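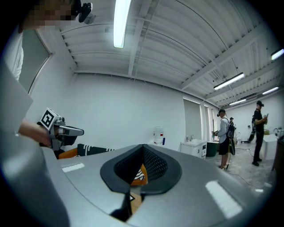
Call for participants: household task recording at Surnard

Surnard is looking for friendly, patient people to join us from September at our Jonham hall, where we gather everyday examples for a learning system called Promulitz. You don't need a technical background, and you don't need to have seen a robot up close. If you can tidy a coffee table and keep your good humor on the tenth try, we would love to hear from you!

The work goes like this. You wear a cap with a small camera unit on it, hold a gripper in each hand, and do ordinary chores in our furnished corners: picking up small things, setting them down somewhere else, straightening the cushions on the sofa. Each chore is one example, and Promulitz needs a great many of them, done by all sorts of hands.

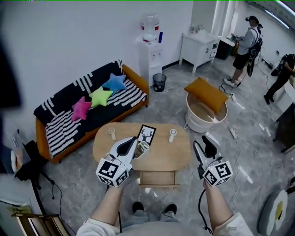 Most people feel clumsy for the first half hour or so, and that is perfectly fine. We would much prefer your natural pace (fumbles and second attempts included) to something rushed. A session lasts 180 minutes with breaks whenever your arms ask for one, and we ask you to sign up for at least 3 sessions. So far we have 1029 examples of table clearing and only 151 of cushion tidying, so please expect cushions.

Wear flat, comfortable shoes and mind the cables on the floor. Pay is by the session, transferred every Friday. 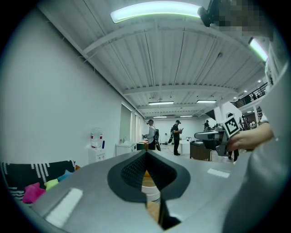

Jurgita Navickas writes: I signed up thinking I'd be too slow, and by my second session I was asking for the fiddly chores. Bring a snack, and do say so when your wrists get tired.

To apply, send a few lines about yourself to Said Metwally at the Surnard front desk, and tell us whether mornings or afternoons suit you better.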